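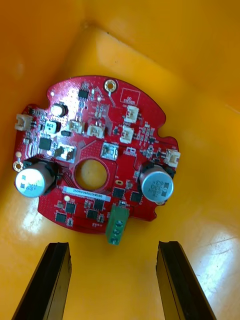
Does Your App Really Need to Know That?

You find a new game. You tap "install." Before you can play, a box pops up: "Clodis would like to use your microphone." Then another box wants your location. A third one wants your contacts.

Most people tap "allow" three times and start playing. I think you should stop and be a bit grumpy about it first.

What is a permission?

A permission is a kind of key. Your phone or tablet keeps certain things locked up, such as your photos, your camera, and the list of people you know. An app is supposed to ask before it gets in. When you tap "allow," you hand over the key.

Sometimes that makes sense. A map app can't tell you where to turn if it doesn't know where you are. A video call with no camera is just a phone call. But why would a coloring app want your contacts? What is it going to do, color in your grandma?

"To give you a better experience"

You will see these words a lot. Read them again slowly. Better how? Better for whom? They sound friendly and they explain nothing.

Take Lema, a flashlight app. It turns the light on and it turns the light off. When I installed it, it asked for my location "to improve our service." My flashlight has never needed to know what town I'm in. I said no, and the light still came on.

Free apps have to pay their bills somehow. Many do it by showing ads, and some collect facts about the people using them, which can help companies decide which ads to show. One fact about you may not seem like much. Put 170 of them together and a stranger could know when you get up, where you go to school, and what you want for your birthday.

But there's a policy, right?

Yes, there usually is. I printed the privacy policy for a quiz app called Jemen. It was 30 pages long. I read all of it, and the word "may" was in there 93 times. "We may share." "We may store." "May" is a slippery little word. It can mean never, and it can mean all day long.

A long policy doesn't prove an app is bad. It doesn't prove the app is safe either, and neither does a cute cartoon fox on the first screen.

Try saying no

Tap "don't allow" and see what happens. Often the app works just fine. If one part stops working and you want that part, you can change your mind later in the settings. Some devices also have a choice called "only while using the app," so the app can't look when you've closed it.

If an app refuses to open at all until you hand over something it has no clear use for, ask a parent or another adult you trust before you go on. You can also delete it. There are plenty of other games.

Check your old apps too. Open the settings, look for "privacy" or "permissions," and go down the list with a grown-up. You may find an app you haven't opened since last September that is still allowed to use your microphone.

Written by Leonilde Cordeiro
2023-07-07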